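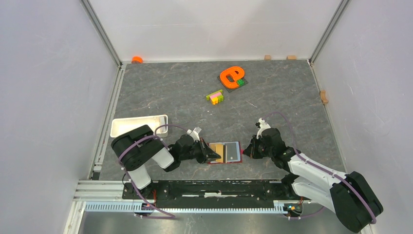
Operators need most of a week before their demonstrations are worth keeping, according to Foulkes, and the first recordings from any newcomer at the Punbridge site are now discarded by default.

The Punbridge lab has released details of its two-arm teleoperation program, which began collecting data in May. Each cell holds a pair of arms with two-fingered grippers and a camera at each wrist. The operator moves a matching pair of hand-held leader arms, and joint positions are logged together with the video. Tabletop items such as toy bricks, trays and flat cases are rearranged between runs so that the trained policy does not depend on fixed positions.

The set now stands at nearly 2000 demonstrations across 7 tasks. A run is kept only if the task is finished without a dropped part and in less than 80 seconds. Pauses at the start and end are trimmed automatically. Pauses in the middle are left in, a choice that Dodley has questioned on the grounds that the policy may learn to hesitate at the same points.

Hand guiding, in which the operator pushes the arm itself through the motion, was tried on 49 runs and dropped. The operator's hands blocked the wrist cameras, and guiding two arms at once required a second person.

A second site at Rundumbridge will use the same leader arms and logging software. Its first recordings will cover handovers between grippers.

Posted 2022-06-21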